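Rate gap weighs on apparel importers

Currency costs are taking a larger share of margins at mid-size clothing importers this quarter. Tidon, which buys most of its stock from mills billing in dollars, now hedges 87 percent of its orders before they ship. A year ago it left nearly all of them open.

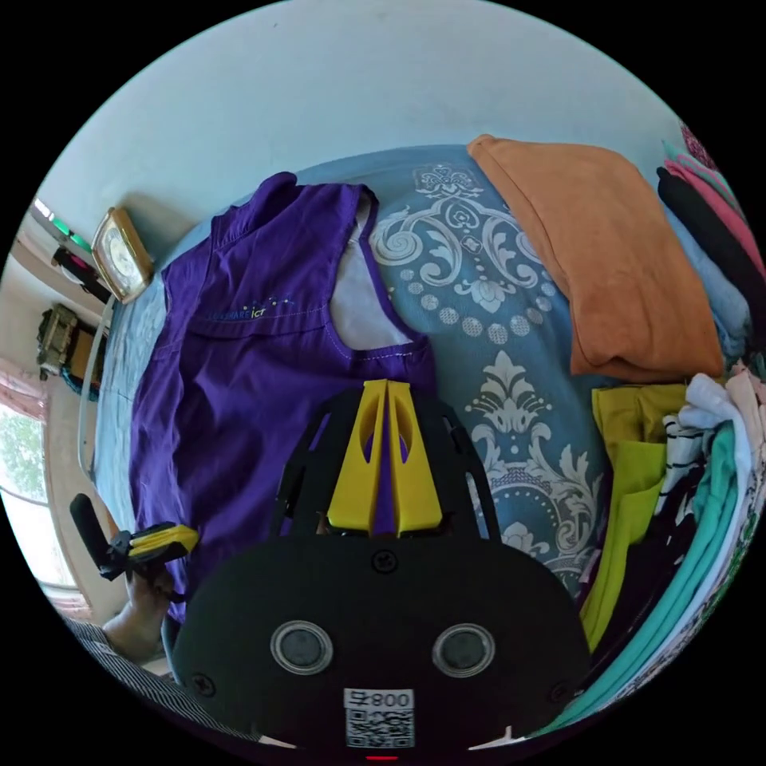 Forward contracts have become more expensive as the gap between short-term rates at home and abroad has widened. Gevley puts the added cost at some 4 percent of invoice value on a contract of 9 months. On a basic item such as a short-sleeved purple shirt with a small embroidered logo on the chest, that is hard to pass on to the store. Buyers have asked mills to quote in local currency instead, with mixed results – larger mills agree, smaller ones mostly do not.

Ghorbani, the freight and trade credit group, has shortened its payment terms in response. Accounts that used to settle at the end of the season must now settle within 3 months of loading. 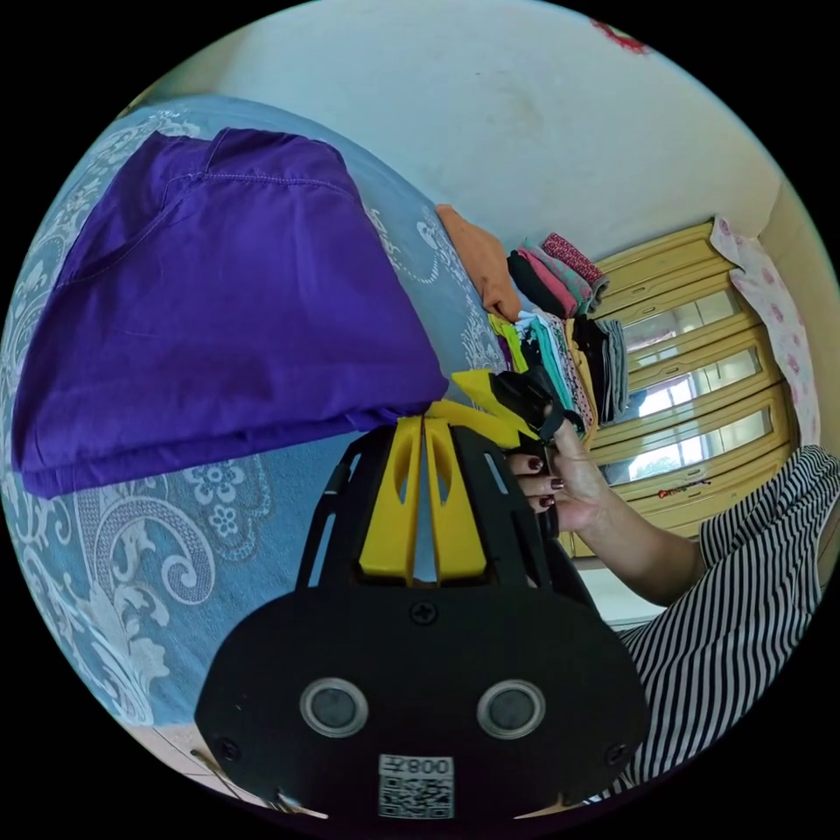 The shorter terms reduce Ghorbani's own exposure but move the funding need to the importer. Tandwood has drawn on its bank line to cover the difference and expects to keep the balance open through April. Its line carries a floating rate, so any further rise would feed directly into unit cost.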